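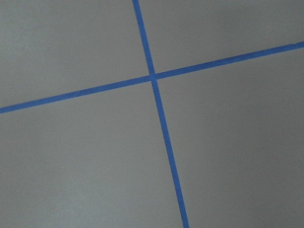
Figure 4.1 Two strips of blue painter's tape crossing on a flat gray surface. The patch where they overlap is slightly darker than either strip alone.

Chapter 4
Marking Out a Work Surface

Terms introduced in this chapter: datum line, cross line, origin, working edge, step, residue, dwell time

4.1 Purpose of a marked surface

Packing, sorting, and light assembly are carried out on surfaces that have no features of their own. A plain tabletop gives the worker nothing to measure from, and items placed on it drift over the course of a shift. Marking out divides the surface into zones of known position, so that a carton, a tray, or a stack of parts can be returned to the same place each time.

Marks may be permanent (scribed, painted, or routed) or temporary. This chapter deals with temporary marks made with tape. Permanent marks are covered in Chapter 7.

The simplest temporary layout consists of two strips that cross. One strip is designated the datum line and the other the cross line. Their intersection is the origin, and all distances on the surface are measured from it. Two crossing strips produce four zones, which need not be equal in size. In the Mustari packing layout, used in the exercises at the end of this chapter, the largest zone holds the open carton and the smallest holds labels and closures.

4.2 Choice of tape

Painter's tape is preferred for temporary work because its adhesive is designed to release. It tears by hand, and the saturated colors in which it is sold contrast well with gray, white, and natural wood surfaces. On a blue surface, a yellow or green tape should be substituted.

Masking tape of the general-purpose kind holds more firmly but leaves residue when removed after long periods. Vinyl floor tape resists abrasion and should be used where cartons are dragged across the line. It stretches during application, and a stretched strip will shrink back and lift at its ends.

The dwell time of a tape is the longest period it may stay in place and still come away cleanly. It is stated by the manufacturer and is shortened by sunlight and heat. The Grisodeo workbook assumes a dwell time of 28 days for indoor benches. Strips should be replaced before this period ends, whether or not they show wear.

4.3 Straightness, angle, and overlap

A strip has two edges, and only one of them can serve as the reference. This is called the working edge. It must be chosen before the strip is laid and recorded on the layout sheet. Measuring from one edge on Monday's sheet and the opposite edge on the next introduces an error equal to the full width of the tape.

The angle between the datum line and the cross line is checked with a framing square or by the diagonal method described in Section 4.5. It should not be judged by eye from one end of the bench. A line seen at a slant appears narrower at its far end, and a true right angle may look open or closed depending on where the viewer stands.

At the crossing, one strip lies over the other. The double thickness is small, but it can catch the edge of a thin sheet as it slides. Where this matters, the upper strip is cut on both sides of the lower one and the middle piece is lifted out. The cut is made on a backing slip so that the blade does not score the bench.

A step is a short sideways jog in the edge of a strip. It is commonly produced when a line is made from two pieces whose ends do not align, or when the tape is pressed down unevenly. A step on the working edge is a fault and the strip must be relaid. A step on the opposite edge may be accepted if it does not enter a zone where parts are counted.

4.4 Preparing the surface

Adhesion depends more on cleanliness than on pressure. The surface is wiped with a lint-free cloth and a mild cleaner, then left until no moisture remains. Oiled and freshly painted surfaces are not suitable. On matte finishes, which have less contact area than gloss finishes, the strip is pressed down along its full length with a plastic spreader.

The procedure for laying the datum line follows in Section 4.5.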